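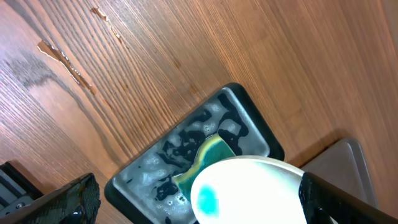 Washing dishes by hand is one of the first household jobs most people learn, and often they learn it by watching whoever did it at home. A habit picked up that way may be good or bad, and it tends to last. This chapter looks at the job when there is no sink close by, as in a rented room, a workshop, a cabin, or a kitchen under repair. A shallow basin with a thin layer of water, some suds, and a two-sided sponge can take the place of a sink for a small load, and the white bowl at the front has the kind of mark on its inside, a soft blue smudge, that this chapter calls surface residue. The table matters too. Its finish is chipped through to pale wood in one long patch, and bare wood takes up water much faster than finished wood does. Any plan for washing at a table has to cover the dishes and the table both.

Chapter 6
Washing Up Away from the Sink

What this chapter covers

6.1 The wash station
6.2 Water, soap, and the sponge
6.3 Order of work
6.4 Protecting wood surfaces
6.5 Drying and putting away

By the end of the chapter you should be able to set up a wash station on an ordinary table, choose the right side of a sponge for a given dish, put a load in working order, and look over a wood tabletop for places that need protection before you start. You should also be able to explain to another person why you set things up the way you did.

Words to know

Basin: any open container that holds wash water or rinse water.
Residue: food, color, or film left on a dish after it has been used or washed.
Scrubbing layer: the rough side of a two-sided sponge.
Finish: the coat of varnish, oil, or lacquer over wood.
Drip line: the path that water takes when a wet dish is carried from one spot to the next.
Landing spot: the place set aside for a dish before it is washed or after it has been rinsed.

6.1 The Wash Station

A sink does several jobs without your thinking about them. It holds water, catches drips, and drains. It also has a counter on at least one side where dishes can wait. When you move the work to a table, each of those jobs has to be given to something else. The basin holds the water. A tray or a folded towel catches the drips. A bucket or a nearby drain takes the dirty water when you are done. The open part of the table takes over for the counter.

Start by deciding where the basin goes. Put it near the edge where you will stand, but not so close that an elbow can tip it. If the basin is shallow, set it inside a tray with a raised rim. The rim should be high enough to hold a small spill. A flat cookie sheet is a poor choice, since water runs to one corner and then over.

Next, decide which way the work will move. Right-handed people often like to have the dirty dishes on the left, the basin in front, and the clean dishes on the right. Left-handed people may want it the other way. Either direction works as long as it stays the same from the first dish to the last. Trouble starts when clean dishes and dirty dishes share a spot. A plate that has been rinsed and then set down next to a greasy pan will usually need to be washed again.

The drip line is the part that beginners forget. Every wet dish drops water on its way out of the basin. If the clean side is an arm's length away, the water falls on the table between. Move the clean side closer until a dish can go from basin to tray without passing over bare table. If the table is too small for that, lay a towel along the drip line and change it when it is soaked.

A second tray makes the job easier. It can hold the dishes that are waiting, or it can be the landing spot for rinsed ones. Dark trays with a smooth surface have one advantage here, in that crumbs and soap film show up on them and can be wiped away before the next load. Light trays hide film but show food color. Use whichever you have.

How big should a load be? For a shallow basin, keep to what one person uses at one meal: a plate, a bowl, a cup, and the flatware. Larger loads need deeper water, and deeper water needs a stronger table and a better way of emptying it. In the Veltport Household Survey, 805 households were asked how they washed dishes during a kitchen repair. Of these, 421 said they had used a table or a bench at least once. The most common complaint was spilled water, followed by a lack of room for the clean dishes. Both are problems of layout, and both can be fixed before any water is poured.

A case from the Iltis Building

Awuor Muli taught a short evening course in household skills in the town of Driltov. Her classroom was in the old Iltis Building and had one cold tap, at the end of the hall. She carried water in by the pitcher and had her students work at tables. In the first session she gave them no instructions beyond the load itself. Most groups put the basin in the center of the table and then ran out of room on every side of it. In the next session she had them lay out the trays and dishes dry and walk through each step with their hands before she filled a single basin. The second session finished in 45 minutes, cleanup included, and she kept the dry run as a regular part of the course from June on.

Her notes for the course give the dry run in this form:

Clear the table and wipe it.
Put down the trays. Leave a hand's width between them.
Set the dishes on the dirty side, largest at the back.
Empty the dishes. Scraps go in the bin and small items go in a cup of their own.
Pick up one dish and move it along the whole path, from the dirty side to the basin to the clean side.
Shift anything you bumped or had to reach over.
Fill the basin.

The fourth line deserves attention. Small things left on a plate are easily lost in suds, and a hard one can scratch a glaze if it gets caught under a sponge. Check every plate and cup before it goes near the water. In the layout shown next, one plate rests on a brown tray with a small blue object still sitting in its center, while the pale gray-blue plate beside the tray is bare and stands right on the wood. The first plate has to be cleared before washing. The second is clear, but it needs a tray or a cloth under it if it is going to come back to the same spot wet.

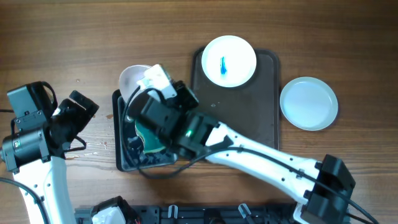
6.2 Water, Soap, and the Sponge

More water does not always mean a better wash. For a small load, a basin filled to a depth of 2 inches is enough to wet a plate if you turn it, and it is light enough to carry when you are done. Use less if the basin itself is shallow. Warm water loosens grease better than cold water. It should be comfortable for your hands. If you have to pull them out, it is too hot to work in.

Add the soap after the water, and stir it in with your hand. A few drops will do. Suds are useful as a rough gauge: when they go flat and the water looks gray or greasy, the soap has been used up and it is time to change the water. Thick foam across the whole basin is a sign of too much soap. It hides flatware on the bottom, and it takes extra rinse water to get off.

Most kitchen sponges have a soft foam side and a scrubbing layer. The foam side is for glasses, glazed bowls, plastic, and anything with a painted pattern. The scrubbing layer is for stuck food on sturdy dishes. Try the foam side first on every dish, and turn the sponge over only if the residue stays. Some scrubbing layers will leave fine lines on soft plastic, and those lines hold color from food the next time around.

Color left inside a light bowl is common. Tomato, berries, turmeric, paint, and ink can all leave it. Rinse the bowl and look again, as some marks are only loose color in a film of soap. If the mark is still there, rub it with the foam side in small circles. If that fails, make a paste of baking soda and water, leave it on for a few minutes, and rub once more. A mark that stays after that may be a true stain, which means the color has gone into the material. A stained bowl can be perfectly clean.

Rinsing at a table takes a second basin or a pitcher. With a basin, dip the dish and turn it so that water reaches both faces. With a pitcher, hold the dish over the wash basin and pour from the top. The pitcher uses less table space but fills the wash basin as you go, so begin with that basin lower than you otherwise would.

Activity 6A: Dry Run

You will need two trays, one basin, a sponge, a plate, a bowl, a cup, and a towel. The Catterall kit has all of these except the towel.

Work with a partner. Lay out a wash station on your table without water. Make a pencil sketch of it with arrows for the path of the dishes, and mark the drip line. Look over the tabletop and add to your sketch any chip, scratch, or worn patch in the finish. Then have your partner move each dish through the station while you watch for places where a hand crosses over a clean dish. Change the layout, sketch it again, and trade places. Keep both sketches. You will use them in Section 6.4, where the same station is set up with water.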